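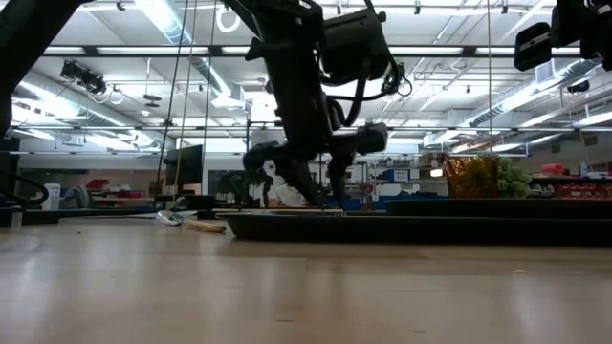 Bench top, tray, ladle. Thursday.

1/ A thread on finishing a light timber bench that has to cope with food, trays and utensils. Dull subject. I have now done it three times and would like to stop.

2/ The first finish was a Hotura water-based clear coat. It looked good for a month. Then the near edge went patchy where trays get dragged across it. A film finish fails at the scratch, water gets under the film, and the grain goes grey from there outward.

3/ Spot repair on a film finish is a poor use of an afternoon. You can feather the edges as much as you like and the patch will still catch the light at a different angle. I sanded the lot back.

4/ Grit sequence was 80, 120, 180, then stop. Going finer closes the surface and the oil sits on top. Vacuum between grits, wipe with a barely damp cloth, let it dry, then a light pass by hand to knock down the raised fibres.

5/ Oil is from Nullomholm, the plain one with no colour added. A 415 mL tin did two coats with a bit left over. Wipe on, wait 40 minutes, wipe off everything that hasn't soaked in. If it feels tacky the next morning, you left too much on.

6/ Oily rags: lay them flat outside to dry, or put them in a metal bin with water and a lid. Do not ball them up. They self-heat as the oil cures and they can catch fire. I repeat this every time and will keep repeating it.

7/ On sheen. A bit of gloss under overhead fluorescents is useful on a bench. Drag a finger through the reflection and you can tell straight away where there's grease. A dead matte top hides it until your sleeve finds it.

8/ The tray. Dark, rectangular, raised rim. The rim keeps drips off the timber, and the dark finish shows flour and hides everything else, so wash it on schedule and don't go by looks. Put it down flat. Lift it, don't slide it. Sliding is what killed the first finish.

9/ The ladle has a metal bowl and a timber handle. The handle wants the same care as the bench: hand wash, towel off, oil when it looks pale. Never soak it. Water works in where the handle meets the metal and that end starts to move.

10/ Greens go on the bench for as long as it takes to deal with them and no longer. Wet leaves parked overnight will mark an oiled top. The mark usually comes out with a 240 pad and a dab of oil, following the grain.

11/ Indira Kulkarni asked why not stainless. Fair question. Stainless is noisy, cold to lean on and shows every fingerprint. The quote from Omidholm was also $1321 before delivery. Sandpaper and oil came to $70.

12/ Maintenance from here: one thin coat in March, another when water stops beading. I'll post the edge again once it has had a few months of trays.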